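Rodent (Gadix) - card game, quick review

Last updated: May 21, 2024

Short version: good, too long with a full table, rulebook is a dog's breakfast. Buy it if you've got a regular group. Don't buy it for Christmas with the in-laws.

Longer version, typed on my lunch break so bear with me.

Paid $60 at the shop, which felt steep for a box of cards. 321 of them according to the box. The box itself is nice, solid lid, does that slow sinking thing when you put it down. Cards are a bit thin. We've had it since March and the corners on the grey deck are already going fluffy. Sleeve them if you care. I don't, Wayne does, so Wayne bought sleeves and now the lid won't close. Great.

What it is: you're all rats in a grain shed. Everyone's trying to get the most grain back to their nest before the farmer works out what's going on. Hand of cards, some are food, some are tunnels, some are nasty tricks. Lay a tunnel, move food along it, somebody blocks it, you swear, next person. There's bluffing because food goes down face down and you're allowed to lie about what's in the sack. You are encouraged to lie. My neice is terrifying at it.

First game was rough. The rulebook is laid out in the wrong order, setup is after scoring for some reason, and the bit about shared tunnels contradicts itself between one page and the next. We played it wrong for two weeks. Turns out you CAN'T move another player's sack through your own tunnel without asking, which changes everything. Ayuba Owusu has put up a one-page cheat sheet on the fan forum and it's better than anything in the box. Print that. Stick the rulebook under a wobbly chair leg.

Second game much better. Third game, everyone got mean.

Best thing about it is the farmer. The farmer is a little deck in the middle and on every turn you flip one. Mostly nothing. Footsteps, door creaks, dog barks. Then he comes in and anybody with grain out in the open loses the lot. Simple, been done before, still works. Whole table goes quiet on the flip. And you can pay to peek at the top card, and then of course you can lie about that as well.

Worst thing is the waiting. With three it zips. With five you can make a cup of tea between turns, and we have Wayne, who likes to think. Box says games run up to 80 minutes. Ha. Not at our place.

There IS a timed variant at the back of the rules, called Scurry. Timer not supplied, cheap buggers, so use what you've got. One timer for turns, one for arguing. Flip at the start of your go, when the sand's through you're done, whatever's in your hand stays in your hand. Phone works too but people look at the phone and then they're on the phone.

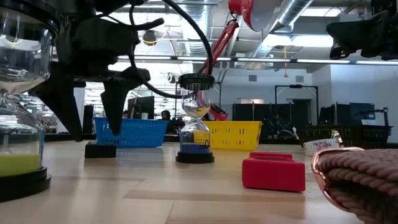
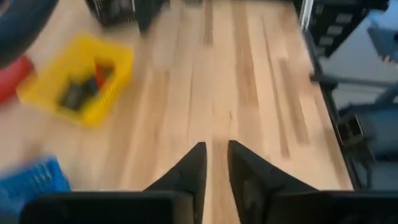
Scurry should be the default, in my opinion. Makes people commit. You lie worse when you're rushed and that's where the laughs are. Only trouble is the peek rule, as you're meant to peek, think, then decide whether to tell anyone, and on the clock that gets a bit squashed. Our house rule: peeking is free time. Argument closed after that. Try it, I reckon it's what they should have printed.

Scoring. Ugh. Grain is one point, seed is two, cheese is three unless you've got the trap card, in which case it's minus three, unless you've also got the spring. Fine once you know. But then there's nest bonuses for matching sets and those are worth so much that somebody who's done nothing all night can win off them. Ayuba won our last one that way and hadn't moved a sack in ages. He was very gracious about it which made it worse. I'd halve them. We've halved them.

Also the scoring pad. Who designed this. The columns are tiny, there's no room for names, and it runs out. Scrap paper is fine.

Art is lovely though. Scratchy ink drawings, every rat is different, there's one in a waistcoat everybody wants to be. Colours are all browns and greys so under a warm lamp the seed and grain cards look the same. Sit under a decent light. Not sure how you'd go if you're colour blind, there's a symbol in the corner but it's small, and it's on the side your thumb covers if you hold your hand the normal way. Left-handers fine I guess.

The expansion. It's called Fomomness, which I have now said out loud in a shop and won't be doing again. Adds events where something good is happening in another shed and you can leave to go look. While you're gone you miss turns but you come back with better food. Sounds fun. Isn't, really. You just sit there missing turns in a game where the problem was already sitting there. Maybe with three. Borrowed a copy, gave it back, glad I didn't pay. There's 17 new rat cards in it which are the good part and I'd buy those on their own.

People keep comparing this with Sulemana. Played both. Sulemana is tighter, you can teach it in five minutes, and it fits in a coat pocket. But it's a cooler sort of game, everyone's doing sums in their head. Rodent is louder. Different nights, different games. If I could only keep one I'd keep this, but I'd be a bit annoyed everytime I had to set it up.

Setup by the way: shuffle three seperate decks, deal, build the farmer pile in layers, lay out the shed. Start it before people have got their drinks.

Kids? Box says ten and up. Probably right. An eight year old could do it with help but the lying upsets some of them. Had one set of tears, to do with the cheese. Smaller kids will want the waistcoat rat and that's another set of tears.

Missing bits: our copy was short one tunnel card. Emailed Gadix, got a replacement in the post inside a fortnight, no fuss, didn't even ask for the receipt. Full marks there. They threw in a spare farmer as well.

Would I buy it again? Yeah. On sale. Four out of five, drop it to three if you've always got a full table and won't use a timer.

Will update if they fix the rulebook. Wayne MacDonald wants it noted that he isn't that slow. He is.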